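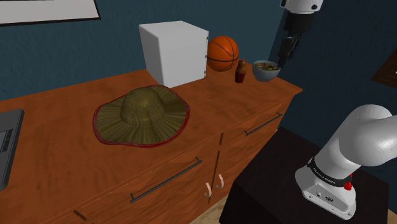
30th June. Sim bench, student project, put bottle in bowl task.

Reset the dresser scene this morning and ran the student policy again with the new random placement. Mireille Pons had moved the spawn range for the hat and the basketball in the config, so old seeds don't match the ones in the November sheet. Use the seeds in the Jallier folder from now on.

Settings: 20 demos per layout, 3 layouts, control at 30 Hz. Gripper force left at default. Corentin Renaud wants the demos re-recorded with the slower teleop gain. I agree, the old ones jerk at the wrist and the policy copies it.

Notes on the grasp. Taking the bottle by the neck is fine as long as the fingers come straight down. If the wrist is tilted at all, the body swings on the lift and the contact solver gets noisy. I added a short pause after closing. 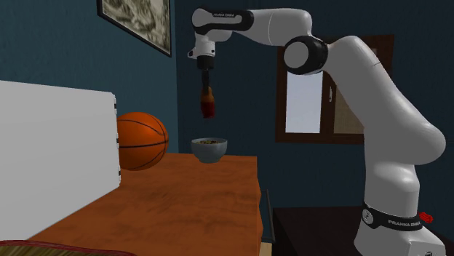

The lift height is still set too generously in the script. It costs steps and gives the bottle more time to slip. Bring the waypoint down, but keep clearance over the bowl rim. Seed 184 is a good one to test on.

The success check also needs work. It only looks at the bottle's distance from the bowl center, so a bottle held over the bowl can pass. Add a height condition and a gripper open condition.

To do:
- re-record layout 2 with slow gain
- fix success check, rerun everything
- ask Corentin which camera the Hoarau team trained on
- write up the reset procedure for the next group

Filed under: Student Projects, Manipulation, Simulation

Contact the lab | © Kalell Robotics Workshop | Back to top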